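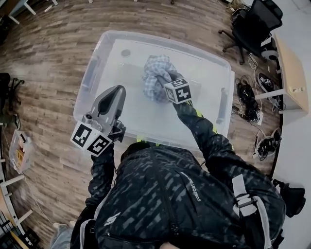
I've lived in Skirkimard for most of my adult life and I still get asked where I'm from. I used to mind. Now I just say "up by the old laundry" and let people work it out.

What got me thinking about this again was the plan for the Berkow lot. If you don't live in the neighborhood, you've probably driven past it without looking: a patch of gravel behind the bakery, a bus shelter, one very stubborn apple tree. The city wants to rezone it for housing, 200 apartments in 3 buildings, and the meeting last week went pretty much how you'd expect. People who moved here two years ago said we need homes. People who've been here forever said we need parking. Then everybody got tired and went out to stand in the parking lot and talk about it some more, which was the better half of the evening if you ask me.

I'm for building. I'll say that up front so you can stop reading if that annoys you! My street has lost a shoe repair place, a hardware store and the good pizza (not the other pizza) and every one of them closed for lack of customers. You can't keep a main street going on nostalgia and one bus an hour. More people living near it would help, and I don't much care if they've never heard of the 1970s flood or don't know that the Chamoun building used to be a dance hall.

But I do want somebody to tell them. That's my real complaint about the plan. There are about 40 pages of it, and I read them all with a pot of coffee, and the word "history" shows up in one paragraph about brick color. The ground floors are marked "commercial or similar." Similar to what? We had a community room over in Ellalitz until the lease ran out, and it was ugly and too warm and I loved it. There were card games, a sewing group, and a tax help night where I once waited so long I learned to play cribbage. Put a room like that in the first building. Give it a sink and a door that locks, and charge next to nothing for it.

I've heard the argument that a room costs money and no one will use it. Well, the last summer supper on my block got close to 300 people, and that was with rain and a broken grill — so I don't buy it. People here show up when there's somewhere to show up to.

And please, leave the apple tree. The apples are terrible, small and sour and full of worms, and I make a pie out of them every September anyway.

Comments on the plan are open through the end of the month. Mine went in this morning, and it's longer than this.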